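Trente démonstrations avant le café

Je vous avais laissés en juin avec une main robotique qui ne savait rien faire et la promesse de vous raconter la suite. Eh bien la suite, la voilà, et je suis content comme un gamin ! On a commencé à collecter pour de bon. Des vraies démonstrations, enregistrées, rangées, relues, avec un début et une fin propres. Le projet s'appelle Okodano (ne cherchez pas de sens au nom, il sonnait bien et le dossier était déjà créé), et le premier jeu de gestes tourne entièrement autour des mugs.

Pourquoi des mugs ? Parce qu'un mug, c'est vicieux. Ça a une anse, donc une orientation. C'est rond, donc ça roule dans les doigts dès qu'on serre un peu de travers. L'émail glisse, ça renvoie la lumière, et la caméra de profondeur a horreur de ça : on se retrouve avec des trous dans le nuage de points pile à l'endroit où le pouce doit se poser. Et puis il y a le porte-mugs, avec ses petites branches en bois inclinées, sur lesquelles il faut enfiler l'anse. Quelques millimètres à côté et on tape dans le montant. J'adore cette tâche.

Côté organisation, on travaille par séries de 30. Une série, c'est une consigne (« prendre le mug vert, l'accrocher », par exemple), un opérateur, et des positions de départ qui changent à chaque essai. L'opérateur guide le bras à distance, la main suit ses doigts, et tout est enregistré en même temps : les images, les angles des articulations, les commandes envoyées. Au début je voulais des séries de 60. Mauvaise idée ! Passé la moitié, on prend des raccourcis sans s'en rendre compte, on attrape toujours par le même côté, et le système apprend surtout notre fatigue. Avec 30, on finit encore frais et on a envie d'en refaire une.

Ce qui m'a le plus surpris, c'est à quel point on se découvre des manies. Moi, par exemple, j'approche toujours l'objet un peu trop haut avant de redescendre. Sur une démonstration ça ne se voit pas. Sur toutes mes séries mises bout à bout, c'est flagrant, et le premier modèle entraîné avec mes gestes a hérité du même petit plongeon ridicule. J'ai ri tout seul devant l'écran pendant cinq bonnes minutes. Depuis, on alterne les opérateurs et on s'interdit de regarder les essais des autres avant de passer aux commandes.
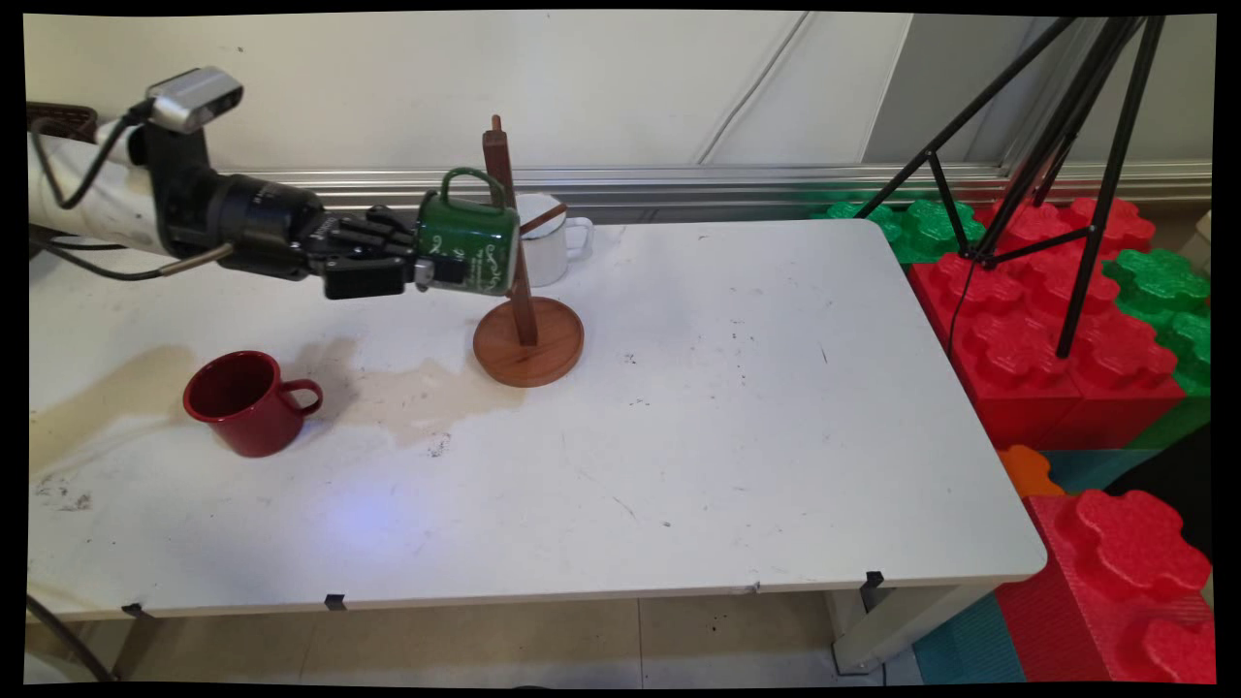

L'autre grande leçon de ces dernières semaines concerne l'orientation de l'anse. Quand on accroche un mug à la main, chez soi, on le tourne sans y penser, entre les doigts, pendant le trajet. La main robotique pourrait presque le faire (elle a assez d'articulations pour ça), mais nous, en téléopération, on n'y arrive pas de façon régulière. Alors on a tranché : l'orientation se décide à la prise. On choisit par où saisir en fonction de la branche visée, quitte à faire passer le poignet par une position pas très élégante. Les essais sont devenus plus lents, mais beaucoup plus lisibles, et le modèle a l'air de préférer ça aussi.

Vient ensuite le tri, que je redoutais et qui me plaît de plus en plus. Chaque essai est revu en entier et reçoit une des 4 étiquettes suivantes : réussi, réussi avec reprise, raté, à jeter. La deuxième catégorie est ma préférée. Une reprise, c'est quand l'anse bute, que l'opérateur recule un peu, corrige et repart. Pendant un moment on les mettait de côté en pensant que ça salirait les données, et c'était dommage, vu que ce sont justement elles qui montrent comment s'en sortir. Maintenant on les garde toutes, et on en provoque même exprès en décalant le départ d'un cheveu.

« À jeter », c'est autre chose : enregistrement désynchronisé, câble qui se tend et tire sur le poignet, opérateur qui éternue (si, si). On efface sans regret.

Pour l'enregistrement on utilise Grilta, un petit outil maison qui lance toutes les captures d'un coup et refuse de démarrer si une horloge a pris du retard. Il est moche, il a deux boutons et un champ de texte, et je ne l'échangerais contre rien. Les fichiers partent ensuite sur la machine de calcul, que tout le monde appelle Pradotitz depuis le premier jour, et qui ronronne toute la nuit. Le matin, vers huit heures, je regarde les courbes avant même d'enlever mon manteau.

Et les résultats, alors ? Sur la dernière version, avec des positions de départ jamais vues pendant la collecte, on a obtenu 88 % de prises correctes. La prise seule, je précise ! L'accrochage reste bien en dessous, et je préfère attendre d'avoir une évaluation sérieuse pour donner un chiffre. Les échecs se ressemblent presque tous : la main arrive au bon endroit, à la bonne hauteur, puis avance un rien trop tôt et l'anse passe devant la branche. Mon hypothèse, c'est qu'on accélère tous à la fin du geste, soulagés d'y être. Prochaine consigne aux opérateurs, donc : ralentir sur les derniers centimètres et marquer un arrêt franc avant d'enfiler.

Il y a aussi la question du décor. J'aimerais que le système s'y retrouve si on change la lumière, si on déplace la table, si on ajoute des objets qui n'ont rien à voir avec la tâche. On a donc prévu un lot à part, nom de code Vídalín, où on bouscule tout entre deux séries. Même tâche, mêmes gestes, environnement différent. Si vous avez déjà tenté ce genre de chose chez vous, même avec un petit bras de bureau, racontez-moi en commentaire comment vous dosez les variations : un peu à chaque essai, ou beaucoup d'un coup ?

De mon côté je retourne aux commandes, il me reste une série à boucler et j'ai promis de ne plus plonger sur l'objet.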